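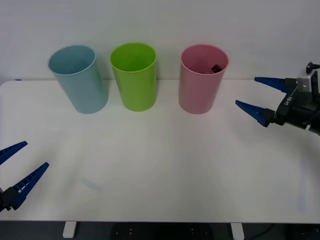 Does the color of a cup change how a drink tastes, or is that something people who sell cups came up with? My sister-in-law swears that lemonade is sweeter out of a pink one and went and bought a set of Dumora tumblers on the strength of it. I have a blue, a green and a pink, same shape, and I can't taste any difference. The leaflet in her box says 68 percent of people "noticed more sweetness" but doesn't say how many people they asked or what they drank. Has anyone here tried this properly?

Posted by irnell_pete, March 2018

skeptic_in_rutherford
I'd want to see that 68 percent before I believed a word of it. If you tell someone a pink cup makes things sweeter and then hand over a pink cup, most people will be polite and agree.

I did a version at home with 2 friends and a pitcher of iced tea. I poured everything out in the kitchen and numbered the cups underneath with tape. They wrote down a sweetness score for each cup, eyes open. Then we did it again blindfolded, with a straw. The scores were all over the place both times. Pink won once and lost once. That's far too few people to prove anything, but it's more than the leaflet tells you.

To be fair, I have read that what we see can affect what we expect to taste, so I won't say it's impossible. I just wouldn't pay extra for it. What does a set cost now, 35 dollars?

gravelroad311
Pink is sweeter, everybody knows that. Try it with strawberry milk.

mudlark_k
Strawberry milk is already pink, so I don't see what that would show.

One thing to check before you test anything: wash all the cups the same way. I had some Skernetti plastic ones that held on to dish soap, and the newest one made water taste odd for about a week. I blamed the color until I swapped detergents. Use the same amount of drink too, and pour from one pitcher. Ice melts at different speeds, so leave it out. And switch the order every round, as the first sip of anything sugary seems stronger to me than the third.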